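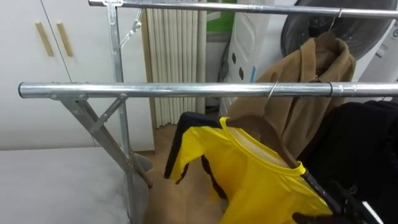

November, late evening

My feet hurt less than last month. I write this first because it is the thing I notice when I come home, and my mother always asks about it on the phone. Before, I stood at the rail for the whole shift. Now I stand, I walk to the desk, I sit, I get up again when the light goes orange.

It is the third week that the arm does hanging with us at Clonosgate. We clean and sort clothes that people rent, and after cleaning each piece must go on a hanger before it can be checked. This was my work for two years. In the last paper from the office they wrote that we had 893 pieces in one week, and the arm hung a part of them. They did not write how big a part, and I would like to know it.

Coats it does well. A coat has a strong shoulder and stays where you put it. The thin shiny things are harder, the sport shirts and the costumes. One side slides down and the collar turns over, and then the arm stops and waits for one of us. I have learned to look at the collar first. If the collar is straight, the rest can be repaired with one pull. If the collar is wrong, I take the whole piece off and begin again, it is faster.

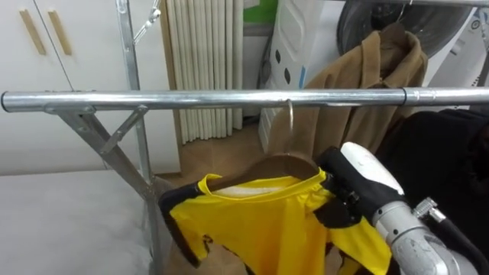

I prefer the wood hangers for these shirts, because the cloth slips less on them than on wire. I said this in the morning meeting and it was written down. Today I saw that a new box of wood hangers is ordered, so maybe somebody read it. I was proud the whole lunch break, for a box of hangers!

What is different is the talking. When we were all at the rail we talked the whole day, about children, about food, about who is leaving. Now two of us are at the arm and the others went to the packing side, and there is a wall between. I hear them laugh sometimes. At 10 we still have coffee together, but ten minutes is short when you must first tell everything from yesterday.

My new paper says "cell operator, level 2." The pay is a little more. I have to write down every stop, with the reason, from a list of 26 reasons. The list comes from Varkudo, who made the program, and it does not have the reason I need most, which is that the piece was put badly on the table before. That is our mistake and not the arm's. I choose "other" and write it in the line under. In the Ulten hall they have the same list, and I was told they choose "other" all the time too.

I was afraid in the summer, I can say it here. I thought they would keep one person and send the rest home. Until now they sent no one home, but two who left were not replaced, and I think about this when I cannot sleep. In spring there will be a second arm. The office says it is for the busy season only.

Tomorrow I have the early shift. I must bring back the blue folder, and ask about the course in Keogh, if they pay the bus.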